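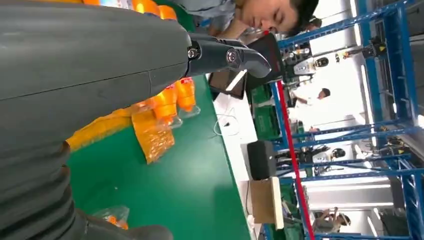
How many bottles go in one bag? Four of the 200 ml size, caps all facing the same way.

## 3. Bagging the orange bottles

1. Wipe the green table, let it dry.
2. Line bottles up in a row, standing. Check every cap, finger tight plus a quarter turn.
3. Open a clear Skallik bag. Slide bottles in, don't drop them.
4. Press the air out, fold top over twice, seal.
5. Lay the full bag on its side, away from the row.
6. Bags go in the crate. Max 50 per crate, then start a new one.

**Note:** Small bags are for loose items only. Dont force a full bottle into one.

**Caution:** Leaky cap = whole bag comes out. Wipe, rebag, new seal. Never tape over a leak.

Bag stock under 1000, tell Manolis Drakos before the Thursday order goes to Cabral.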